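Clock offset between two wrist cameras, and why I stopped trusting timestamps

I spent most of July on a bug that I first filed as a calibration problem. The symptom was easy to state. With both handheld grippers in motion, the relative pose between left and right drifted during fast segments and recovered when the hands slowed down. With one gripper held still, the error went away.

Anyone who has done sensor fusion will say "time sync" at this point. I said it too, on the first day, and then ruled it out on the strength of a test that didn't measure what I thought it did.

The setup. Each gripper carries its own fisheye camera and its own IMU. Each runs its own visual-inertial odometry, and the two trajectories are aligned afterward into one map. Our pipeline for this is called Treltden. It takes two video files and two IMU logs and writes one file of poses, gripper widths and per-frame confidence. The relative pose can be computed two ways: from the two trajectories in the shared map, or directly from the marker on the other gripper whenever one camera can see it. When the two disagree, something upstream is wrong.

They disagreed by 12 mm at the median in fast segments. In slow segments I couldn't separate the disagreement from marker noise.

My bad test was this. I pointed both cameras at the same blinking LED, found the edges in both videos, and computed the offset. It came out under one frame, so I crossed sync off the list. The LED test compares camera to camera. It says nothing about camera to IMU on either device, and that's where the error was. The IMU samples on the left unit were stamped on arrival at the host, after the driver had buffered them. The right unit had newer firmware and stamped at the sensor. Both cameras agreed with each other perfectly well while one IMU ran 36 ms late.

A constant IMU lag is easy to miss in a single-device system. The optimizer absorbs part of it into the biases and the extrinsics, the reprojection error goes up a little, and the trajectory still looks smooth. I had looked at that trajectory in the viewer many times and found nothing wrong with it.

What our room gives the tracker to work with matters too. Feature selection was taking most of its points from overhead, where the ribs in the ceiling repeat. Repeated parallel structure gives matches that are locally good and globally off by one rib. The brick and the shelving at the back are better, but at that distance they constrain rotation far more than translation. The gripper body is close, high contrast, and fixed to the camera, so every point on it is an outlier by construction and has to be masked.
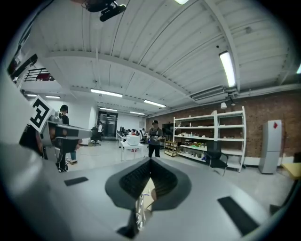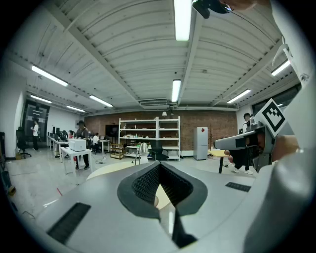

The static mask handles a camera's own gripper. The other gripper is harder, as it moves independently and comes in from either side. I now project a coarse hull of it from the previous frame's relative pose, dilate it, and drop every feature inside. The marker detector gets the unmasked frame. People are handled by the ordinary robust loss, which has been good enough so far.

The sync fix has three parts.

First, Lotent, the logging daemon, now records both the sensor stamp and the arrival stamp and refuses to start if either stream lacks the first. Updating the left firmware took an afternoon, including the time spent finding the cable.

Second, the offset is estimated per recording. I take gyro magnitude from the IMU, rotation rate from frame-to-frame vision, resample both to a common grid, and cross-correlate over the first 2,000 IMU samples that contain enough motion. The peak is fitted with a parabola for sub-sample resolution. It's an old method and it works as long as the operator moves the wrist at the start.

Third, the optimizer keeps the offset as a free parameter with a tight prior at the correlated value. If the final estimate moves far from the prior, the recording is flagged and left out of the batch.

I reran some 80 old recordings with the second and third parts only. The median disagreement in fast segments came down to the level of the slow ones. A handful were flagged, mostly short takes with no usable motion at the start.

Carola Schwerdtfeger read a draft of this and objected to the third part. Her view is that a free offset in the optimizer will soak up rolling shutter error, which also scales with angular rate, and that I'm calling the sum of two effects a time offset. She would fix the offset from correlation, model row readout explicitly, and see what residual is left.

I think she's right about the mechanism. I'm less sure about the size. Readout time on these sensors is short compared with the lag I was chasing, but it isn't short compared with what remains after the fix. The row-time model is on a branch. It makes each solve noticeably slower, and I haven't yet run it on anything longer than a single take.

Two smaller items for anyone using the code. The config key imu_delay is gone and the loader will raise an error if it finds one. The sign convention for the estimated offset is now camera time minus IMU time everywhere, including in the plots, where it used to be reversed.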